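I wasn't going to write about the Jeslow interview. I'd promised myself a quiet month on here (recipes, maybe, or the endless saga of my balcony door). But then three different people sent me the correction, two of them with the same row of exclamation marks, and well, here we are.

If you missed it, and I envy you, the short version goes like this. The opposition leader from the Baysal coalition gave a long sit-down interview to the Jeslow Review, and in it he was asked whether he'd accept foreign money for the campaign. The print edition had him saying he would "welcome it from any friend." Two days later his press office put out a statement saying he'd said no such thing, that he'd been speaking about humanitarian aid after the floods, and that the magazine had been asked to fix it. The magazine then ran a correction of 96 words at the bottom of a page about train fares.

I read the original when it came out. I read it in the original language too, slowly, with a dictionary open, and my first reaction was that the answer didn't fit the question. The question is about party funding. The answer starts in the middle of something, like he's picking up a thread from earlier in the conversation. Anyone who's ever transcribed a long talk knows that feeling when you cut a paragraph and the next one suddenly has nothing to hold on to. So when his office said the section had been shortened, I believed them on that point. I still do.

What I don't believe is the rest of the statement. It lists "serious errors" in the plural and then describes exactly one. It says a full transcript exists and will be published, and as of this afternoon I've looked in all the usual places and there's no transcript. If my words had been mangled in front of the whole country and I had the tape in a drawer, I'd have that thing online before lunch!

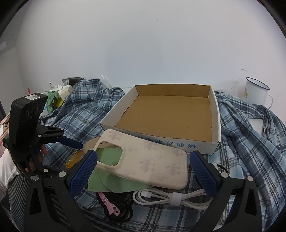 And then there's the translation problem, which is the bit that got me really worked up. Most people over here never saw the magazine. They saw the English version on the Grirby site, and that one went up the same evening, done in a hurry by the look of it. It turns "any friend" into "any friendly government." Those are very different things! A friend can be a cousin with a shoe store in Wultton. A friendly government is a friendly government, and once that phrase was out, everybody on my side of the ocean was arguing about a sentence that isn't in the magazine and that the man himself says he never spoke in any form.

I wrote to Grirby about it on Thursday. A polite little email, I thought, with both versions side by side. I got an automatic answer thanking me for my interest in their newsletter. The page hasn't changed. There are more than 400 comments under it now, and I scrolled through way too many of them (it was past midnight, I'm not proud of it). Hardly any of them mention the correction. A lot of them mention traitors.

A couple of you have asked whether I'm going soft on him, given what I wrote about his speech in Wultton last spring. No. I thought that speech was thin and I think so now. He talked for an hour about unity and couldn't name one thing the coalition parties agree on besides wanting the same people gone. I've got a long list of complaints about him and I'd be happy to go through it over coffee. But I'd like to complain about things he said. If we're going to hold him to his words, somebody has to check what the words were, and it would be nice if it wasn't always the same tired handful of bloggers doing it for free.

I'll say one thing for the magazine, which is that they printed something. Small, buried, under the train fares, but it's there with the page number of the original. His own office took their first statement down and put up a second one with the flood part reworded, and there's no note anywhere saying it was changed. I only know because I'd saved the first. In the first one he was talking about aid "after the floods." In the second it's aid "in times of crisis." Maybe that's just somebody tidying the language. It's also a lot roomier, if you ever need to fit something else in there later.

My own translation of the whole funding section is nearly done. It's only 200 words in the original but I keep going back and forth on one verb, which can mean "welcome" or "put up with" depending on who's talking and how annoyed they are. If you grew up speaking it and have an opinion, please leave a comment or email me. I'll post it with both options marked, and if that transcript ever appears I'll put the two next to each other.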